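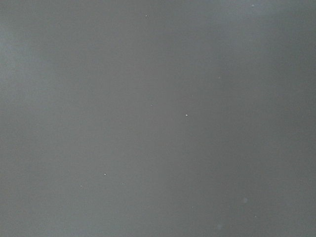 How many words should a service page have for a small local company?
For one service in one town, 400 to 800 words is enough in most cases, if the page says what you do, where you do it, and how to reach you.

Forum > Writing for the web > Getting started

dsteinbach
Hello all. I write the pages for a small flooring company, Van Wyk, and English is my third language, so please excuse my style. The owner had an agency before, Teterex, and they left him a rule that every page must have 800 words. I took over in March. The page for carpet repair has now 800 words, but I think only half of them say something. The rest is the name of the town again and again. May I cut it, or will we lose our place in the search results?
Dirk

kcampbell
Cut it. I rewrote seven pages like this for a dentist last year and took out a lot of the padding. Two went up a bit, the others stayed where they were. Keep the town in the title and the first paragraph and leave it at that.
Karine

TGagnon
I would be more careful. You don't know which of those paragraphs brings visitors. If the page is ranking now, why touch it? My advice is change one page, wait, look at the numbers, then do the next one. Teterex may have been lazy writers but somebody there picked those phrases for a reason.

kcampbell
Trevor, "carpet repair in our town for all your town carpet repair needs" is not a phrase anybody picked for a reason.

TGagnon
Fine, that one can go. I still say one page at a time.

dsteinbach
Thank you both. Karine, the sentence you wrote is almost exactly in my page, it is in the third paragraph. I will begin with one page as Trevor says. Another question: the owner wants that I use a tool called Hernasex, which gives every text a score for the keywords. Carpet repair has a score of 4 and he is worried. Does anyone know what this score is measuring?

amrit_s
I had Hernasex on trial. It compares your page with the ones that rank above you and counts which words they share. So if the others all write badly, it wants you to write badly too. I used it to find topics I had forgotten (prices, parking, opening hours) and paid no attention to the score itself.

mackenziek
Disagree a little with Amrit. The score is useful when you have to show a client something. My clients don't read the text, they read the number. I bring it up to a decent level with the headings, where it does no harm to the sentences.

amrit_s
But then the client believes in the number, and next month you have to defend it when it drops.

mackenziek
True, that has happened to me. I still prefer it to an empty report.

dsteinbach
I have now a new version of the carpet page, about half the length. I put in the questions which customers ask on the phone: can you repair a burn, do I need to move the furniture, how long must I stay off the carpet. The owner read it on Sunday and said it is "a bit short but I understand it". I take this as praise.

One thing I am not sure of. In the old text they wrote "we specialise" and also "specialized" on the same page. Which one should I keep? Customers are all in Victoria.

kcampbell
Specialise for Victoria, and colour with a u. Pick one and do a search through the whole site, there will be more of them. Check the image captions and the contact form too, people forget those.

TGagnon
It makes no difference to ranking, as far as I know. But yes, be consistent, it looks sloppy otherwise.

dsteinbach
I found "favorite colours" on the vinyl page. Both in one line.

amrit_s
Which system is the site on, by the way? If it's Gollura, save a copy of the old page before you publish. It keeps only the last version and I lost a whole price list that way.

dsteinbach
It is Gollura. I did not know this. I will copy all the old texts into a document tonight before I change more, and write again when I have some numbers for the carpet page.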